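Rillura Road Cycling Development Program
Progress report to the Manmont Sport Fund
Thu 26 May

1. Status

The program is on schedule against the funding agreement. The stage race at Lockwood was held in February and all three stages were completed on the planned courses. The under-19 category ran as a separate field for the first time, with its own lead and following vehicles.

Entries closed at 1306 across all events in the season calendar. Licence checks are complete. Late entries were not accepted for the road stages, as set out in the grant conditions.

2. Course and timing

The Lockwood climb was resurfaced by the shire before the race and the finish line was moved 45 metres down the hill to give a wider run-off. The time gap rule for bunch finishes was left at 3 seconds. Two protests were lodged on the second stage, both over bottle feeds inside the final kilometres. One was upheld and a time penalty was applied to the general classification.

Transponder readings matched the finish camera on stages one and three. On stage two the backup mat dropped out for 15 minutes during the junior race, and placings were taken from the finish camera alone. The mat cable has been replaced. 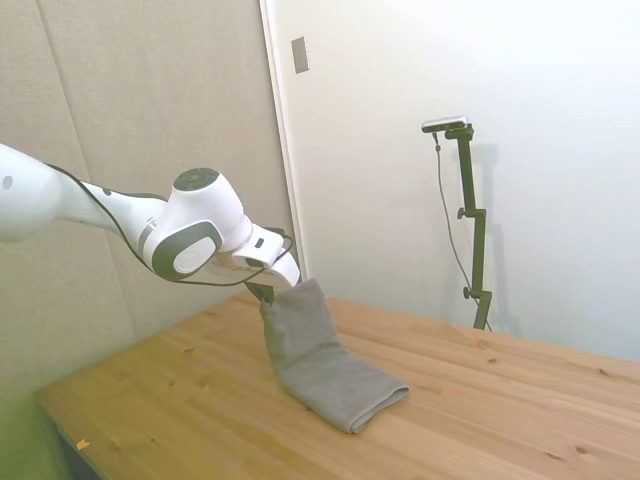
White arm with gripper over a pine tabletop.

3. Rider development

The hill training block at Tovivura began after the stage race and is still running. Riders complete two threshold sessions and one long ride each week. Power files are reviewed by the coaching staff at the end of each block. Riders without a power meter are tested on the club ergometer.

Attendance fell during school exams and has since recovered. Sessions on descending and cornering were moved to the closed circuit after traffic on the Tovivura road increased.

4. Budget

Spending is within the approved total. Traffic control cost more than forecast and the difference was met from the travel line. No change to the grant amount is requested.
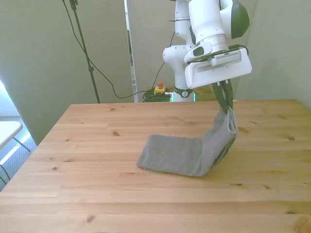

Will the stage race keep its three-day format next season?
The format stays at three days, subject to road closure permits from the shire.

5. Next period

- Lodge road closure applications for Lockwood
- Finish the Tovivura block and retest all riders
- Confirm the neutral service vehicle contract
- Submit audited accounts

Comments

Good to see the juniors get their own race. Is the finish staying down the hill?

The stage two results still have two riders on the wrong time. I emailed the race office.

Please put the Tovivura session times on the calendar page, I can never find them.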